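Supply carton (office)

A supply carton is a corrugated cardboard box used in offices and shared workrooms to hold small consumable goods, chiefly tissues, wet wipes and other packaged hygiene items, between delivery and use. It differs from a shipping carton mainly in how it is treated after arrival. A shipping carton is emptied and flattened. A supply carton stays in service, is opened and closed many times, and is refilled from mixed sources.

Construction

Most supply cartons are of the regular slotted type, made from a single sheet of corrugated board with four side panels and two sets of flaps. The board consists of a fluted inner layer glued between two flat liners. Single-wall board is sufficient for soft goods, which are light for their volume. The outer face is usually left plain brown.

The top flaps may be taped, tucked under one another, or simply folded down. Folding without tape is common in rooms where the box is opened daily, as repeated taping tears the outer liner. A folded top does not lie fully flat, and one flap often sits slightly out of line with the other.

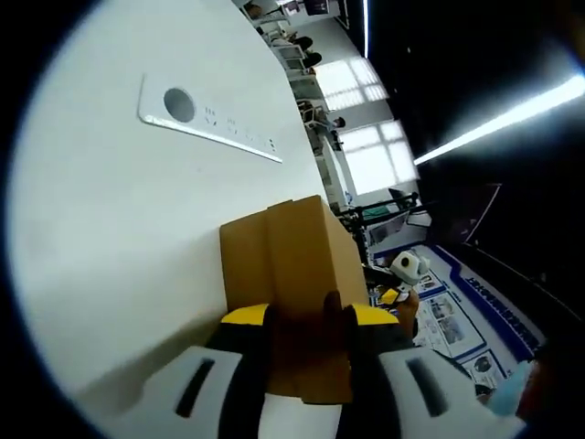 Folded tops also limit stacking. In storage notes compiled for the Dolside offices, Yi-an Son recommended that untaped cartons be stacked no more than 2 high, and that the heavier carton always be placed at the bottom. The same notes advise against storing cartons on the floor in rooms that are wet-mopped, as the lower edges of the board take up water and lose stiffness.

Handholds

Many cartons have die-cut openings in the side panels, placed near the upper edge. The usual form is an oval or a rounded slot. Handholds reduce the strength of the panel and admit dust, and for this reason some suppliers leave the cut piece attached along one side so that it can be pushed in when needed. Cartons without handholds are lifted from beneath.

Packing

Soft packs are normally placed side by side with their printed faces visible. Narrow packages are turned on edge and used to fill the gap between the larger packs and the wall. Wet wipes are best kept with the resealable opening, where there is one, away from any hard corner, since pressure on the label can break the seal and allow the wipes to dry out. Tissue packs tolerate compression but should not be placed under liquids.
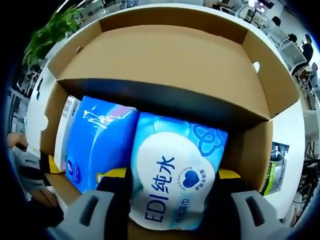

Soft packs in an open carton with side handholds. The aqua pack contains wet wipes.

A carton is considered full when the flaps close without being pushed. Lemlem Kassa's handbook for the Lornberg supply rooms sets a limit of 8 packs for a medium carton and suggests that a half-filled carton be packed from one end, so that the remaining contents can be read at a glance. Other authors prefer an even layer across the base, which keeps the load centered when the box is carried.

Opening and access

For unpacking, the carton is set on a table and the flaps are turned outward. Leaving them upright gives extra height but obstructs the view of items lying low in the box. Small packages tend to settle against the walls, where the printed label may face sideways. 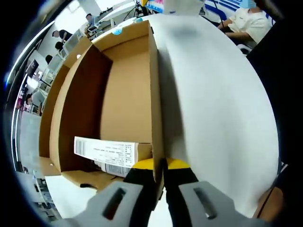 Open carton on a white tabletop, with a labeled package lying inside.

Marking

Plain cartons are marked by hand or with adhesive labels. Colored stickers are sometimes used to indicate the room or shelf to which a carton belongs. There is no general standard for the colors. The Lornberg system, revised in November by Asnakech Seyoum, numbers its cartons from 110 to 147 and requires the number on two adjacent sides.

Disposal

A carton is withdrawn when the flap creases split or a handhold tears through to the edge. Tape and plastic labels are removed where practical, and the box is flattened along its original folds for paper recycling.

See also

Corrugated board
Regular slotted container
Stationery cupboard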